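About Skodora

Skodora makes and repairs wooden hairbrushes in Skultelthorpe. The workshop was set up by Jytte Vídalín and Preben Lauritsen in a former seed store on Mogensen Lane, and production, repair and dispatch are still under one roof. We supply salons, a few independent pharmacies and private customers by mail.

Our main product is the paddle brush. The head and handle are cut from a single blank, with the grain running lengthwise to reduce the risk of a break at the neck. Corners are rounded before sanding. Each blank is sanded in three passes, oiled, and left on the rack for nine days before the cushion is fitted.
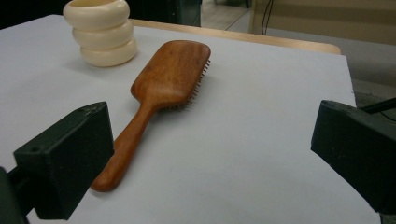

Cushions and pins are replaceable on all models made after the move to the Westitz fitting, a shallow groove that holds the cushion without glue. Older brushes can be repaired, but the cushion has to be cut out and the recess recut — allow 37 days for this work. Handles are refinished on request. We do not repair cracked heads.

Output last year was 2,650 brushes, plus repairs. Jytte runs cutting and sanding. Preben handles fitting, final checks and all correspondence.

The workshop closes for the first two weeks of July. Repairs received during that time are logged when we reopen. Visits are by appointment and last 45 minutes. The sanding room is not included.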